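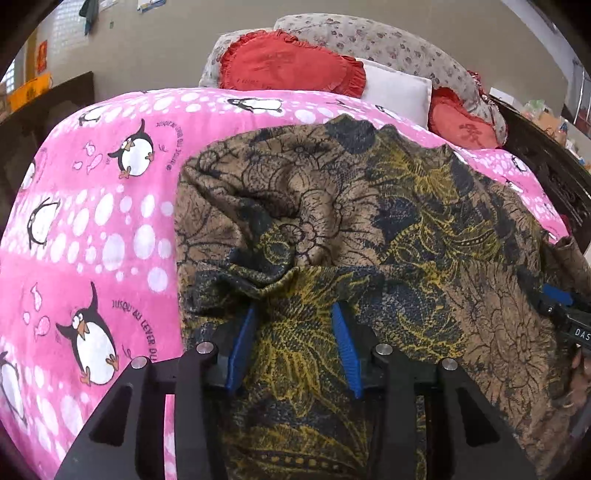
Section 4. Planning and ordering hand-held gripper sets

4.1 Scope

This section covers what to order, and in what quantity, before the first recording session. It applies to the Besell hand-held gripper when used in pairs for cloth work in homes. Fixed arms are dealt with in Section 7. Prices are not given in this guide – ask Eltasel for a current quotation.

4.2 What counts as a set

One set equips one operator and contains:

2 grippers, left and right
2 pairs of finger pads, fitted
1 charging base
1 hex key for the pad screws
1 carry case

Memory cards, spare pads and the calibration board are ordered separately. They do not appear on the quotation unless requested.

4.3 Working out the quantity

1. List the tasks to be recorded. Put cloth tasks (folding, bed making, sorting garments) on a separate line from rigid objects. Cloth wears the pads faster.

2. Decide how many operators will work at the same time. Order one set for each.

3. Add one spare gripper of each hand for every 9 operators, or part of that number. A left gripper cannot be rebuilt as a right one on site.

4. Allow one pair of finger pads for every 1,000 grasps on cloth. Enter the total on line 6 of the order form.

5. Add storage. Allow for two full copies of each session, one kept on site and one sent to the processing office.

6. Add transport and import charges. Sets for southern Europe ship from Toledo, all others from Stellholm. The two depots invoice separately, and an order split between them carries two delivery charges.

Note: Pads are sold in pairs only. Replace both pads on a gripper together, even if only one is worn.

4.4 Choosing locations

Private homes cost less to hire than a fitted studio but take longer to prepare. When comparing the two, include the following in the budget:

Access time before and after each session
Payment to the household
Travel between homes
A second visit where a session has to be repeated

Leave furniture, bedding and household goods as they are, unless they block the operator's path. Patterned bedding and printed garments are suitable. If the task list calls for plain cloth, buy it in advance and enter it under consumables.

A bed task needs clear standing room along at least one long side. Check this at the booking stage. Rooms lit mainly by a window should be booked for the middle of the day, with nothing planned after 4 pm in winter.

Caution: Do not use the grippers on cloth with pins, loose wire or exposed zip ends. Cuts to the pads are not covered by the warranty.

4.5 Placing the order

1. Complete the order form and mark each line as first purchase or replacement.

2. State the depot. If this is left blank, the order is held until it is confirmed.

3. Attach the task list from 4.3, step 1. Eltasel uses it to check the pad quantity.

4. Keep the order number. It is needed to register the grippers (Section 5.1).

Orders for the spring period should reach the depot by the end of January. Spare pads can be added to an open order until it is packed – after that, a new order is required.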